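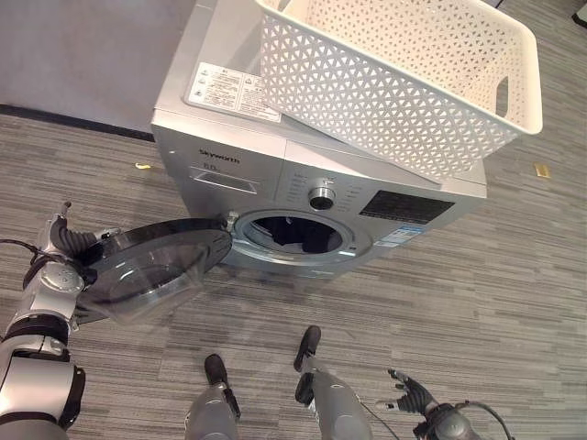 Laundry Week at the Hayes Street Flat
by Conall Phelan

122 views | 7 comments | Share

Every gallery on this site so far has been of somewhere people would like to be. Trastberg in the snow got 3,000 views. The Callon ferry got 500, most of them from my mother. So for September 2024 I am giving the public what it never asked for: a washing machine.

The flat belongs to my cousin and her husband, and I had the run of it while they were away. In exchange I was to water one fern and keep on top of the laundry. The fern and I have agreed not to discuss it.

The machine first. It's a Skyworth, silver-gray, front-loading, marked 8.0, and it stands on a striped gray carpet. I've lived in places where the washer was in the bathroom, the kitchen and once a shed, but this was my first on carpet, and I walked around it in socks like a guest in a nice hotel.

The door. Smoky glass in a black rim, bulging like a fishbowl, and it swings left. I am a right-side-door man by upbringing. It took me most of the week to stop standing in its way.

The drum. Darks only, by house rule. My cousin left a note on this subject that runs longer than the one about the gas. Black clothes go in together and come out together, and after that it's up to you to work out which sock is navy.

The basket. White plastic, punched all over with little triangles, and big enough that it hangs over the side when you park it on top of the machine. I parked it on top of the machine anyway. Empty, it weighs nothing. Full, it has to go down a hallway designed for a thinner family.

The warning label. It has its own spot on the top panel, with small black text and a few pictograms, and one corner of it is tucked under the basket. I meant to read it all week and kept putting laundry things there instead.

The dial. One round silver knob and an arc of tiny program names. I used a single program the whole time, chosen on the first morning without my glasses, and I have no complaints about the results that I'm willing to put in writing.

The drawer. Wide, shallow, top left. The detergent was Kostov, a powder in a cardboard box that had gone solid in one corner, so there was some chiseling with a spoon before every load. The spoon has been washed and returned.

Next gallery will be the coast again, weather permitting.

Share this gallery | 7 comments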